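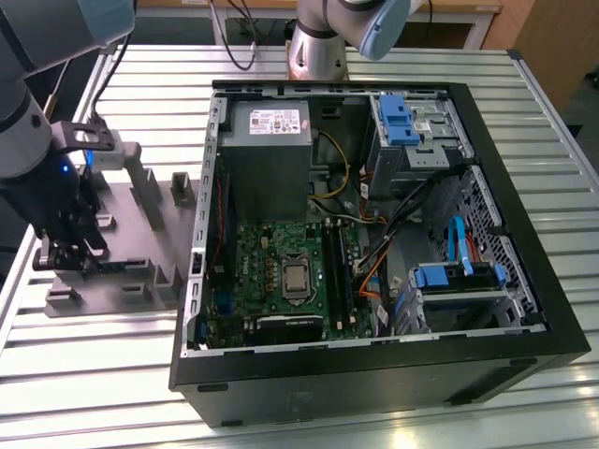 Why does the arm stop before the memory module is fully seated?
The force limit in the insert routine trips before the second latch closes.

Ticket 692, opened by Edith Paucar, Aug 5, 2018
Cell: Villca, two arms, shared workshop
Status: open

Insert routine aborts with code 47 on the slot nearest the processor. Same code after a restart. Placing the module by hand works on both slots. Controller log shows the tool drifting sideways during descent, always toward the power supply.

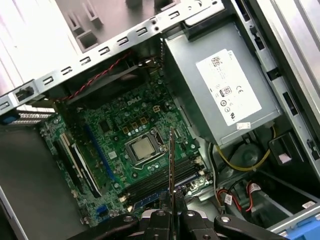 Ulises Huaranga: check the tool offset before you touch the force limit. I had the same code in May and the offset file was from the old fingers.

Offset file checked. It was the old one. Loaded the new values and reran with the force limit unchanged. Drift is gone in the log. 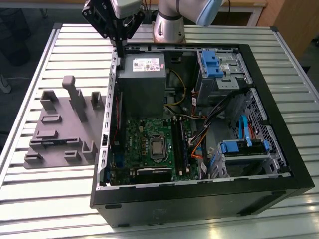 Code 47 still shows up on some runs, now only at the end of the stroke. Descent speed was set to 2000 in the Stestitum config, left over from the bracket job. Lowered it and added a pause of 4 seconds before the final push. 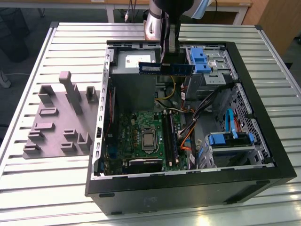

Reading time: 1 min

Next steps: rerun both slots with the pause in place, then attach the full log. Do not edit the fixture coordinates until this ticket is closed. The second arm stays parked for all tests.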